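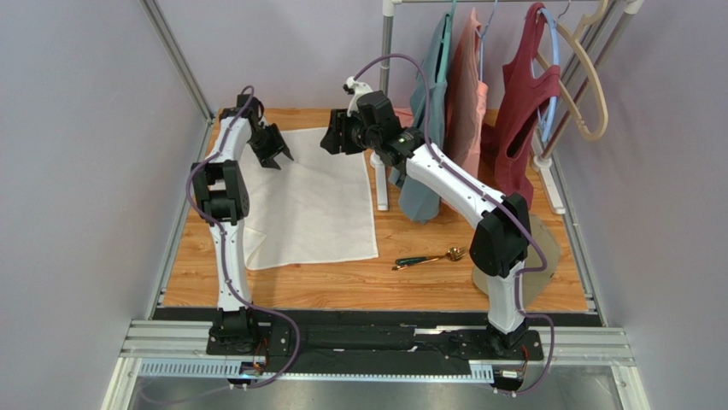 White cloth laid out flat, with a green-handled fork to its right.

Cloth Napkins and Table Linens: Frequently Asked Questions
Famley Tableware and Linens, Vernon warehouse
Last updated Mar 1, 2022

Folding

Which way should the napkin lie before I start?
Hem side up, with one short edge parallel to the edge of the table. The care label, if there is one, goes at the lower left. All folding instructions on this site assume that position.

Does the cloth have to be perfectly smooth?
No. Light wrinkles will not affect a book fold or a quarter fold. They do affect the pocket fold, where any ridge shows through the front layer. Smooth from the center outward with the flat of the hand. Pulling on the corners stretches the weave on the diagonal and leaves the napkin out of square.

How do I make the pocket fold?
Fold the napkin in half, then in half again, so that the four loose corners are together at the upper right. Take the top layer only and fold its corner down to the opposite corner. Turn the whole piece over. Fold the left and right sides to the back so they overlap by an inch or so, then turn it face up. The fork goes in first, then the knife.

My pocket fold falls open. What is wrong?
Usually the overlap at the back is too small. Napkins under 14 inches square do not have enough fabric for a full overlap; use the book fold for those. Heavy starch can also cause it, as the back flaps spring apart.

Can I use a kitchen towel as a napkin?
Yes, if it is a flat weave. Waffle and terry towels are too thick to fold more than twice. A rectangular towel should first be folded to a square by turning under one short end.

Place settings

Where does the fork go?
To the left of the plate, tines up, handle end level with the bottom rim of the plate. The napkin goes to the left of the fork or under it. A fork laid horizontally belongs above the plate and is for dessert. In that position the tines point right and the handle is on the left, so that it can be slid down to the left side when dessert is served.

Can colored-handle flatware be mixed with plain steel?
There is no rule against it. Keep one finish per course. Gold-tone pieces look noticeably yellow beside steel and are easier to combine with white or dark green than with gray.

Which of your napkins go with the Dredby flatware?
Any of the plain whites. Item 3188 is the napkin most often ordered with it. Item 496 is the same cloth in an oblong, sold as a tray cover.

Washing and drying

What temperature?
Warm for cotton, cool for linen. Wash whites separately. New napkins should be washed once before use to remove the sizing, which otherwise resists water — a new napkin will push a spill around the table before it absorbs any.

How much will they shrink?
Allow nearly 6 percent on the first wash for cotton, less for linen. Sizes given in the catalog are before washing.

Can they go on a clothes rack?
Yes, and for linen we prefer it. Hang each napkin over the rod by its middle, with the edges squared, and take it down while slightly damp. Leave a gap between pieces. The Söderlund rack fits a full set if the napkins are hung single. Napkins folded over double dry unevenly and hold a crease at the rod.

Do I need to iron them?
For everyday use, no. Fold them damp and press by hand. For the pocket fold, iron on the wrong side first, then the right side, and do not iron the folds in. An ironed crease wears through sooner than the rest of the cloth.

Can the flatware go in the dishwasher?
Steel, yes. For gold-tone or painted handles, go by the leaflet in the box. If the leaflet is missing, wash by hand and dry immediately with a soft cloth. Do not leave wet flatware lying on bare wood.

Orders

Can I buy a single replacement napkin?
Yes, for current items. Discontinued whites are sometimes still in stock at Vernon. Send the size and the type of hem. Whites from before January may differ slightly in shade, and we cannot match them from a photograph.

Do you take back washed napkins?
Only for a fault in the weave or the hem. Shrinkage within the figure given under Washing and drying is not treated as a fault.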